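Fotogalerie: Der Schreibtisch im Büro Jakerberg

Text und Zusammenstellung: Gemma Tedesco
April 2024

Im Januar haben wir angefangen, die Arbeitsplätze im Haus Jakerberg einen nach dem anderen durchzugehen. Anlass war der Umzug des Archivs nach Fonach. Vieles, was früher dort in den Regalen lag, ist seitdem auf den Tischen gelandet, vor allem Hefte, Ausdrucke und Umschläge. Der Fensterplatz ist jetzt an der Reihe.

Am Fenster 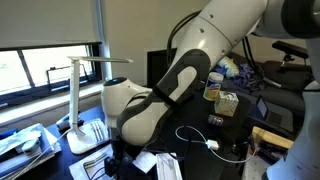
Für die Fensterseite gilt weiterhin: Die Schreibtischlampe bleibt am Platz, Stifte kommen auf die kleine Ablage. Das Rollo bitte abends ganz hochziehen. Zeichnungen auf losem Papier werden am Ende der Woche eingesammelt und kommen in die Mappe Zoubi. Wer ein Blatt behalten möchte, schreibt seinen Namen auf die Rückseite. Blaue Mappen gehören zum laufenden Projekt Flondard und werden vorerst nicht umsortiert.

Papiere und Hefte

Beim Papier ist am meisten zu tun. Im Archiv haben wir 552 Hefte erfasst, auf den Tischen liegt der Rest. Die Liste in Fonach ist auf 2000 Einträge ausgelegt, Platz ist also vorhanden. Doppelte Exemplare werden nicht aufgenommen. Von jedem Heft behalten wir höchstens zwei Stück, eins davon in Fonach. Einzelne Seiten ohne Heft kommen in den Karton im Flur. Er fasst 500 Blatt und wird geleert, sobald er voll ist.
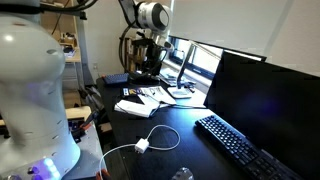
Hefte und Papiere in der Tischmitte, am hinteren Ende die blaue Tastatur.

Aufkleber und Etiketten werden getrennt gesammelt. Für die Etiketten steht im Schrank neben der Tür eine flache Schachtel bereit, die Aufkleber nimmt Gemma Tedesco entgegen. Kabel bitte nicht abziehen, auch wenn sie beim Sortieren im Weg liegen.

Als Nächstes folgt der Tisch im Durchgangszimmer. Wer dort noch eigene Unterlagen hat, holt sie bitte vorher ab.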